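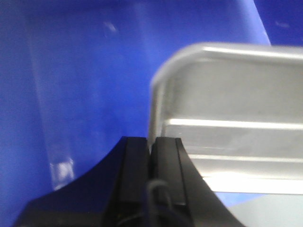 The case for the returnable container

Most towns of any size have tried, at one time or another, to reduce the amount of packaging that passes through their kitchens, canteens and takeaway counters. Most of those attempts have relied on the goodwill of the customer. Posters are printed, a small discount is offered to anyone who brings a box from home, and after a season the posters fade and the discount is forgotten by staff and public alike. It is the view of this publication that goodwill has been asked to do too much, and that local authorities should now treat the returnable food container as a public service in the ordinary sense of the term.

The scheme in Lovwood is worth studying for this reason. It began with 2000 containers shared among 19 cafés, two school kitchens and the market hall. A customer paid a deposit, took the meal away and handed the empty container back at any of the participating counters. The washing was done at a single site under contract to Arkero, which already cleaned crockery for the district's care homes. There was no app in the first year. The deposit was written on the receipt, and the receipt could be lost without consequence, as the container itself was what the counter accepted.

Critics of the scheme have made two serious objections, and both deserve a reply.

The first concerns cost. A washed container is dearer than a thrown-away one at the point of sale, and café owners working on thin margins are right to say so. Yet the comparison is usually drawn in the wrong place. The price of a disposable tray does not include the bin it goes into, the lorry that empties the bin or the hours spent clearing the riverside on a Monday morning. These sums are paid by the council, and therefore by the same café owners through their rates. A fair account would set the two totals side by side. Few councils have attempted to do this, and officers should be instructed to begin.

The second objection is that people do not bring things back. Here the evidence from Lovwood is mixed, and supporters of reuse should admit it. Returns were strong among office workers and parents collecting from the schools, and weak among visitors who had come for the day and left by train. The neighbouring district of Owino, which copied the scheme without altering it, had a harder time for precisely this reason: its trade depends on visitors, and its station had no return point until the second summer. A container that can be handed back only where it was bought will always go astray in a town of that kind.

It follows that the placing of return points matters more than the design of the container. A good deal of public money has been spent on the latter. The Sindex trial, for instance, devoted roughly 8 months to the question of lids before a single meal had been served. Lids are important, and a box that leaks in a bag will not be used twice. But the public does not refuse to take part for want of a better lid. It refuses when the nearest counter is shut on a Sunday, or when the member of staff on duty has not been told what to do with an empty box.

Councils are well placed to settle such matters. They own libraries, leisure centres and station forecourts. They already license food premises and could make the acceptance of returns a modest condition of trading on council land. They hold contracts for school meals, large enough to keep a washing site busy through the quiet months – a point that private operators, left to themselves, have struggled to overcome.

None of this requires new law. It does require a council to accept that washing up is a proper function of a town, as street lighting and drains are, and to set aside a regular budget for it. A grant that ends after one winter will buy containers and leave them in a storeroom. Lovwood's own funding is due for review in September, and its members should renew it for a full term.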